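白色桌面真是越用越爱,也越用越气!我家餐桌是白的,书桌是白的,连阳台那张小折叠桌都是白的,茶渍、酱油、圆珠笔,什么都藏不住。攒了几年的土办法,今天一口气写下来。

**茶渍和咖啡圈**

小苏打加一点点水,调成牙膏那么稠,抹上去等5分钟,再用软布打着圈擦。别用钢丝球!我第一张桌子就是这么毁的,到现在侧着看还是一片雾蒙蒙(那张桌子花了我173块,心疼)。

**圆珠笔印**

棉签蘸酒精,从外往里擦,擦一下换一面,不然越擦越大。有漆的木桌先在桌子底下试一小块,掉色就赶紧停手。

**胶印**

吹风机开中档吹一会儿,胶软了用旧会员卡慢慢推,剩下那层黏的抹点食用油,过几分钟拿洗洁精水擦掉。Lorraine Lambert 教我用护手霜代替食用油,也行,就是贵一点,不过过期的护手霜总算有去处了。

**咖喱和姜黄**

这个最难缠。先用洗洁精擦一遍,再把湿纸巾蘸上小苏打糊敷着,不行就多敷两回,急不得。淡淡的一点黄放在窗边晒几天,往往自己就退了。

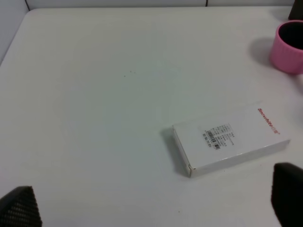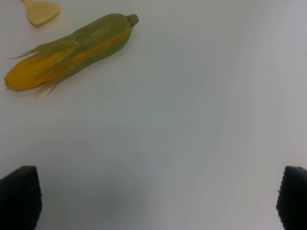 平时的打理其实就两块布,一块微湿,一块全干,先湿后干,桌面不会留水痕。擦之前先把碎渣扫掉或者吸掉,像纸盒旁边那种零零星星的小黑点,直接拿布一抹,万一里头有沙粒就要划出细道子。塑料玩具也顺手洗一洗,玉米这种一粒一粒的最爱藏灰,用旧牙刷蘸温肥皂水顺着粒缝刷,叶子尖那几条细的轻一点,冲干净晾透再收。抹布我每周煮一次,煮完挂在通风的地方,拧成一团塞在水槽边准会发臭。下回写玻璃杯上的水垢,柠檬酸我已经买好了。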